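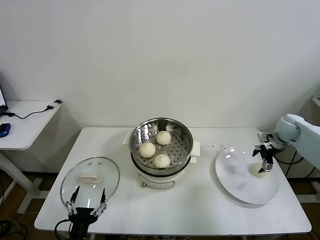
Section 4: Steaming buns and other filled dough

Read Section 2 (Safety) before using the steamer for the first time. The instructions in this section apply to the round steamer basket with two side handles. If you are using the Wikari deep pot without a basket, go to Section 6.

Before you start

Set the steamer on a flat, hard table or counter. Leave open space above it. Steam will mark wallpaper and can loosen the finish on the underside of a wall cabinet.

Wash the basket and the lid in warm water with a little dish soap. Do not put the base under the tap. Wipe it with a damp cloth and dry it.

Have a plate ready within reach. A wide plate is easier to load than a bowl, and the buns can be set down without touching each other.

4.1 Filling the base

1. Turn the control knob to OFF and unplug the steamer.
2. Lift off the basket.
3. Pour cold water into the base, up to the lower line on the inside wall. For buns from the freezer, fill to the upper line.
4. Check that the outside of the base is dry.
5. Put the basket back on. It should sit level and should not rock when you press on one side.

CAUTION: Never run the base dry. If it shuts off during steaming, turn the knob to OFF and let it stand for 19 minutes before adding water.

4.2 Loading the basket

1. Brush the bottom of the basket with a thin film of cooking oil, or put a small square of baking paper under each bun. Do not cover the whole bottom with paper. The holes have to stay open.
2. Place the buns with the folded side up.
3. Leave at least a finger's width between buns, and the same between the buns and the wall of the basket. Filled dough swells as it cooks. Three buns of ordinary size, set in a triangle, fit well in one load.
4. Put the lid on with the vent hole facing away from you.

Note: Steam extra buns as a second load. Crowded buns stick together and tear when separated.

4.3 Steaming

1. Plug in the steamer and turn the knob to HIGH.
2. When steam comes steadily from the vent hole, start timing.
3. Steam small plain buns for 10 minutes, filled buns for 14 minutes, and frozen filled buns for 18 minutes.
4. Turn the knob to OFF. Leave the lid on for two more minutes. Opening it right away can make the tops wrinkle.

4.4 Taking the buns out

1. Lift the lid by its handle only. Tilt it away from you so that the far edge rises first and the steam leaves at the back.
2. Hold the lid over the basket for a moment and let the water run off, then move it to one side. Do not lay a hot lid on a cold or wet surface.
3. Pick up each bun around its sides with tongs. Grip lightly. Pressing on the top flattens the folds.
4. Set the buns on the plate. Leave room between them for the rest of the load.

WARNING: The metal basket stays hot after the steamer is switched off. Touch the side handles only, and use oven mitts if you lift it with water still in the base.

4.5 Handles and power cord
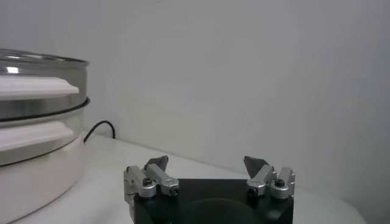
Text: Davina Farquharson. Checked by Henok Worku, Vedden kitchen guides

Both tiers have flat side handles. Keep the upper and lower handles lined up, one over the other. When they are lined up you can hold the base steady with one hand and lift the upper tier with the other.

1. Let the cord run behind the steamer, on the wall side of the table.
2. Keep the cord off the lid and the metal rim.
3. Do not let it hang over the front edge, where it can be caught by a sleeve or pulled by a child.
4. Do not wind the cord around the base while the base is warm.

Do not use an extension cord rated under 2,000 watts. Do not plug a kettle into the same outlet strip.

4.6 After use

1. Unplug the steamer and wait until the base is cool to the touch.
2. Lift off the basket and empty the water into the sink, pouring away from the control knob.
3. Wipe the inside of the base. A chalky film is normal in hard water areas. See Section 7 for descaling.
4. Dry the lid, including the area around the vent hole. Dried starch can block it.
5. Wipe down the table. Crumbs of dough are easier to remove before they harden.

Store the basket upside down in the base with a dry cloth between them.

If buns come out wet on top, the lid was dripping. Wrap it in a thin cotton towel for the next load, with the corners folded up over the handle and the vent hole left clear. If they come out dense, the dough needed a longer rise. Steaming times for vegetables and fish are in Section 5.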